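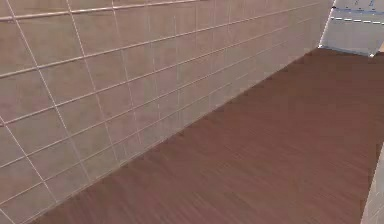 My great-uncle Florencio Goicoechea left me his ferry whistle and a letter telling me to blow it at Kilell landing at 2 in the morning, some night in October. So of course I went! I'd never even met the man (he and my mother had fallen out over a goat), but who turns down a letter like that?

The ferry quit running ages ago. It was built in 1923, it carried 70 people if they were friendly, and it went across to Andwood and back until they put in the bridge. I stood there in my good coat, feeling like a fool, and I blew.

Well, a bell rang back. Way out on the water, one slow clang and then another.

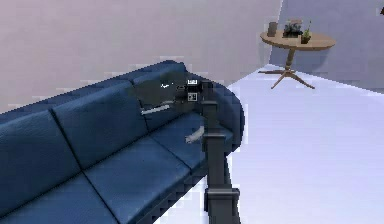
I'd like to say I was brave about it, but I got behind a piling and stayed there. A lantern came in low over the river, and under it was a rowboat, and in the rowboat was a woman of maybe eighty wearing a conductor's cap.

"You're late," she said. "He always blew it twice."

"I'm not him," I said. "He died in March."

She thought about that for a while, holding on to the dock with one hand. Then she held out the other one.

"It's 20 cents to Andwood," she said.

I only had a dollar, and she didn't make change, so I told her to put the rest toward the trip home.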